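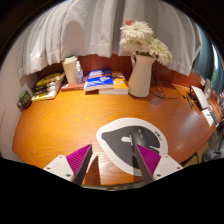 The Puzzle Game That Ate My September

12 Nov 2023

I downloaded Geltness because Phong Lã told me it was relaxing. Phong also thinks driving in a snowstorm is relaxing, so I should have asked a follow-up question.

It's a free puzzle game from a small outfit called Sestico. You play Ninh, a ferry clerk with a very large hat, and your job is to load animals onto boats so that the boats don't tip over. Goats are heavy, ducks are light, and geese are light too but refuse to stand next to anyone. You drag them on, pull the lever and watch the thing cross the river or go down. When it goes down everybody swims to shore looking at you.

The first ten levels took me one lunch break. I felt very clever. I told my wife I was "kind of a natural at this," a remark that has been quoted back to me several times.

Then comes level 19. If you've played it, you know. There are 3 boats, one goat more than seems fair, and a current that pushes everything left as soon as you let go of the lever. I was stuck on it for most of September. I tried it in the dentist's waiting room. I tried it at a wedding, during the speeches, with the brightness turned all the way down. At one point I was drawing boats on the back of the water bill.

I did look for help. There's a walkthrough by a player named Riku Takeda that everyone in the forum points to, and it is a fine piece of work, except that his whole explanation of level 19 is "same idea as 18, but mirror it." I mirrored it. Ninh lost her hat.

What finally did it was putting the geese on last. All my life I've boarded geese first, apparently, and I never questioned it. If you save them for the end they hiss the goats over to the right side of the deck, and that cancels out the current. The game never mentions that geese can move goats. There's a hint button, and for 500 coins it told me to "think about balance."

About those coins. You get a few for every crossing and you can spend them on hints, extra lever pulls or new hats. You can also buy them with real money, and the shop pops up right after you sink a boat, when your judgment is at its worst. I paid once. I bought a hat. It does nothing for the boats but it has a little feather, and I won't be taking questions.

I should say something about the music, which is an accordion. If you like the accordion, there's plenty of it. The mute button is in the second settings menu, under "Atmosphere."

After that I tried Vivley, the other one Phong keeps sending me, where you run a flower stall and match up stems by color. It's pretty, and I finished the first batch of levels without once raising my voice. I deleted it after a week. No geese.

So I'm back on the river, currently at level 71, where they've introduced a cow. The cow falls asleep halfway across and rolls. I've sent Riku Takeda a polite message asking when he plans to update the walkthrough, and in the meantime I'm trying her at the back with the ducks.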